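[cell-planning] Re: Budget split for the second picking cell

From: Eilif Holmgren
To: cell-planning list
Date: June 13, 2023

Kuldeep Kanaujia wrote:

> The draft budget for the Grekanach site has the arm, the controller
> and the base plate on one line, and everything else lumped under
> "accessories." Purchasing at Limden sent it back. They want the
> accessories broken out before they release a PO number, and they
> want to know which items can slip to the next budget year.
>
> My view is that we can defer the second gripper and the spare cable
> set. The bin and table can be whatever we have in the shop. Can
> someone who worked on the first cell confirm or correct this?
>
> Also, is the Tripathi quote still valid? My copy is dated March and
> says 60 days.
>
> Kuldeep

Kuldeep,

The Tripathi quote has lapsed. I asked for a reissue and they will hold the arm price but not the lead time. Assume the lead time is open until we have it in writing. Do not put a delivery week in the plan.

On the accessories line, I would break it out as follows:

- Gripper, fingers and mounting flange
- Dress pack (cables, hose, wrist loops, strain relief)
- Bin, table and clamping
- Test objects
- Guarding and floor work

The gripper can stay at one unit for the first year. I disagree on the spare cable set. On a bin-picking cell the dress pack is a wear item. The wrist goes down between the walls on every cycle and turns through large angles while it is there, so the bundle flexes far more than it would on a palletizing job. Kasteck quotes 445 for the full set and 245 for the wrist section alone. If we have to cut, cut to the wrist section and keep that in this year's budget. Waiting on a cable order with the arm idle costs more than either figure.

When the set is specified, the length of the loop at the wrist needs to be on the drawing. Too short and it pulls at the end of travel. Too long and it drags across the parts.
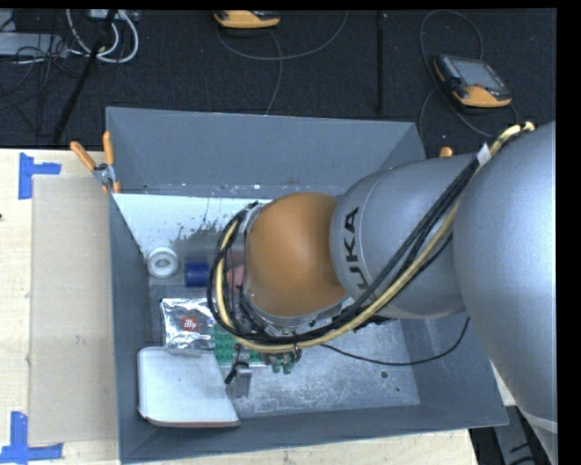 Can the bin and table come out of shop stock?

The table can, but the bin should be bought new and to a drawing, with wall height and wall angle stated. Those two numbers decide which poses the wrist can reach near the sides, and a substitute bin means redoing the reach study.

For the same reason I would spend a little on fixing. Spring clamps on the rim are fine while the layout is still moving. Once the bin position is frozen, a bolted locating frame should replace them, and the tape on the tabletop stops being needed as a reference. Budget 2 frames, one per table.

Test objects are a small line but purchasing will ask what they are. Write "mixed household and packaging items" and give the properties: shiny foil, matte block shapes, rolls with an open center, flat trays. Shiny items are the ones that drive the sensor choice, so do not let that group be cut. The list for the first cell had 4 object classes and I see no reason to go below that.

Floor clutter was a finding in the last safety walk. Pendant cables lying loose behind the table are a trip hazard, and the fix is a wall hook and a short cable tray. Put it under guarding and floor work. It is cheap and it closes the finding.

Items that can slip to next year, in the order I would drop them:

1. Second gripper
2. Full cable set (keep the wrist section)
3. Second table and its locating frame
4. Labeled storage for test objects

Items that cannot slip: arm, controller, base plate, one gripper, wrist cable section, one bin, one table with frame, guarding. The base plate has to be ordered ahead of the arm, as the anchors need to cure before anything is mounted. Last time the two were on one PO and the plate arrived with the arm, and we lost the installation slot.

Two open points for you. First, does Limden treat the dress pack as a consumable or as capital equipment? If it is a consumable, it comes off this budget entirely and most of the argument goes away. Second, who signs for the Grekanach floor loading? I have the old report but it covers the other bay.

Send me the revised sheet when you have it and I will check the part numbers against the Kasteck list.

Eilif

Page last updated: June 2023

This archive uses cookies to remember your list settings. Accept | Manage preferences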